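Notes for the June talk – "How to stand up all day"
Slot is 11 minutes, plus questions. Don't rush the opening like last time!

## Opening

Start with the number. I wore a step counter through one full shift at the Brerkine store and between opening and lunch I took 1,434 steps. That's hardly any! I was standing the entire time and I'd barely gone anywhere. My back was killing me by noon and I felt like I hadn't earned it.

Pause. Ask who in the room stands for work. (Hands up. Bakers, hairdressers, lab people, teachers, somebody always says "parent.")

Say what the talk is: feet, floors, and what I changed after five years of standing at a counter. I'm not a doctor, I sold shoes. Say that early and say it again at the end.

## Part 1 – Standing still is its own kind of work

When you walk, your calf muscles squeeze and help push the blood back up your legs. When you're parked in one spot they don't do much of that, so things get heavy and puffy by the afternoon. I used to think I had bad shoes. I did have bad shoes, but that was only a piece of it.

Next slide. Let it sit for a second, then talk about all the jobs where your hands are busy and you forget you have feet. 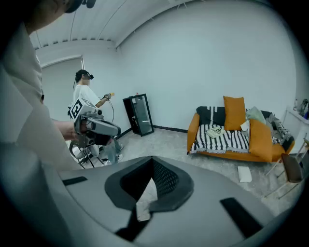
*Slide 4: On your feet, hands full*

Tell the locked-knees story here. First month at Brerkine, stock count, I stood with my knees jammed straight for ages and had to go sit on a pile of boot boxes with my head down. Keep it short, it gets a laugh but it can eat two minutes if I let it.

Things to get them to try right now, everybody up:
- soften the knees, just a hair
- shift your weight left, then right
- up on your toes and back down, slowly

Leave them standing for the next part (they'll groan, that's fine).

## Part 2 – Floors

Hard floors are the villain of my whole working life. We had tile over concrete at Brerkine and then I moved to the Tirnavero branch, which had old wood boards, and I swear my knees knew by the second day.

Mats help! But get one with a beveled edge so people don't trip on it, and don't go super squishy. I bought a Jornance mat for 69 dollars and it was so soft I wobbled on it. Gave it to my sister for her kitchen. She loves it, go figure.

Okay, let them sit. Next slide is the bending one.
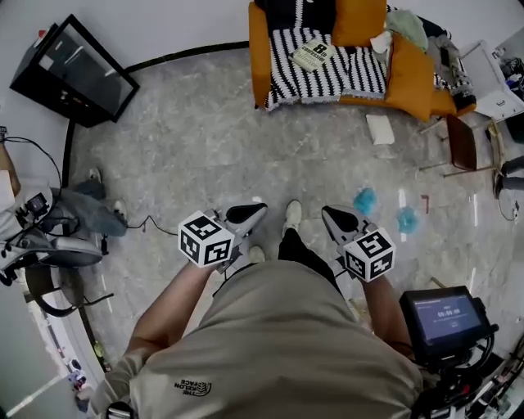

*Slide 7: Leaning over a hard floor in sneakers*

Talk about low work. Anything near the floor, your back wants to do all the folding. Bring the job up to a table if you can, or get down on one knee with a pad, and swap knees.

## Part 3 – Shoes, finally

They'll have been waiting for this. Hold up the old pair of Mallets with the heel worn down on one side and pass them around (they're clean, promise).

- Shop late in the day, your feet are bigger then
- Thumb's width in front of the longest toe – might not be the big one
- Two pairs, switch them day to day
- Socks matter way more than I used to think

If I'm running over, skip the lacing bit and go straight to questions. Somebody will ask about insoles. Say: try the cheap ones first, and if it hurts every morning go see a real foot person.

Get the Mallets back before anyone leaves.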